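Ticket: Zindex export stops at 33 percent
Product: Zindex desktop client
Status: Pending customer
Opened by: Anika Esposito
Priority: 2

Summary
Exporting the Watitz photo catalog to PDF halts at 33 percent. The progress bar stays in place and the Cancel button does nothing. CPU use drops to zero. Same result on both office machines.

Steps tried
Cleared the thumbnail cache, restarted, ran again. Halts at 33.
Exported the first 100 records only. Completes, file opens.
Exported the next 100 records. Halts.
Changed output folder from the Vedis share to the local drive. No change.
Turned off the antivirus scan on the output folder. No change.

Log, last lines before the stop
render: page queued
render: caption font fallback
render: waiting on worker

Narrowed the second batch by halves. One record stops the export by itself: the red cup on the oak table. Its preview displays normally in the client.

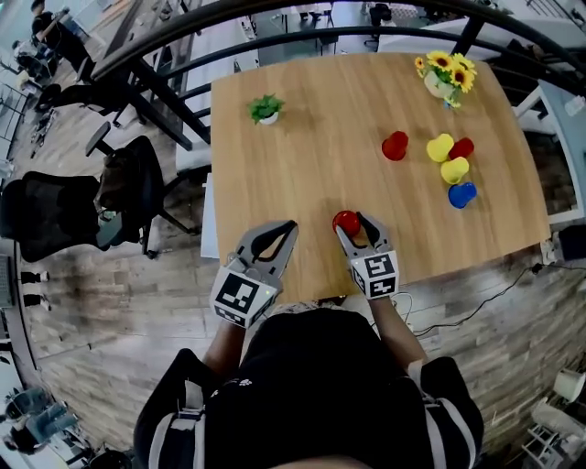
Dolores Mahmoud: The font fallback line is the one to follow. Open the caption for that record, paste it into a plain text editor and look for a tab or a soft hyphen. Retype it by hand, save, and export that record alone. If it still waits on the worker, attach the full log.

Caption retyped. Export running now.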